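Parkico trip planner review: the rail app I wanted for years
By Hanan Sfeir
Fri 23 February

I ride trains a lot, mostly slow ones, and I have a drawer full of folded timetables to prove it. So when a friend told me that Parkico had finally added regional rail to its trip planner, I downloaded it on the platform at Volbridge before my train even pulled in!
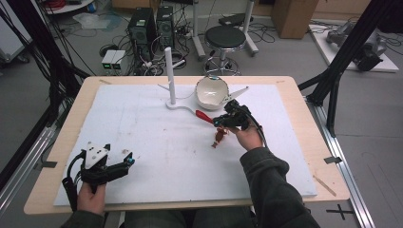 Reading time: 9 min if you follow the links, less if you skip them

The first thing I tried was the run from Volbridge to Prornitz with a change at Chidiac. It's a fussy trip. Train 524 gets you to Chidiac early, and the obvious connection leaves from the far platform, so most planners either miss it or send you on a bus. Parkico found it right away, gave me the platform and the walking time between the two, and even warned me that the ticket window closes over lunch (it does, I've stood there).

Fares are where I got really excited. You see the full price up front, with the return next to it, and if a day pass comes out cheaper the app says so in plain words. You can also save a station and get its departures on one page, with the phone number for the help desk right at the top. I saved Chidiac and Prornitz and haven't opened the old timetable site since.

Delay alerts are good, too. Train 1367 was held outside Prornitz on my second trip and my phone buzzed before the announcement came over the speaker. The message gave a new arrival time, then fixed it once when we started moving again. I love that it updates the same message and doesn't pile up new ones.

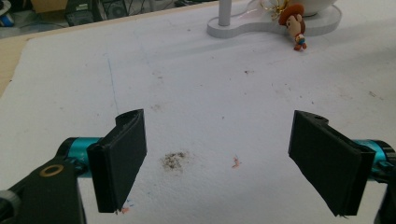

Seat maps are the newest part, and they only cover the longer routes for now. Each car opens as a simple plan where you tap a seat to see which way it faces and whether it has an outlet. The seats with tables are my favorite bit. They're drawn as two dark pads facing each other across an open gap on plain white, a lot like the pair in the photo, and I could pick out the good window spots in a second. My travel buddy Karim Akl found the drawing too bare and wanted color for the quiet cars, and I can see his point.

A few gripes. Station reviews are thin outside the bigger towns, with Prornitz showing some 1019 of them and Chidiac barely any. The map drains my battery on long rides. And please, Parkico, let me print a trip! My aunt rides this line every week and she wants it on paper.

Still, I've got the whole June trip planned in it already, including one very tight change that I'm probably going to regret.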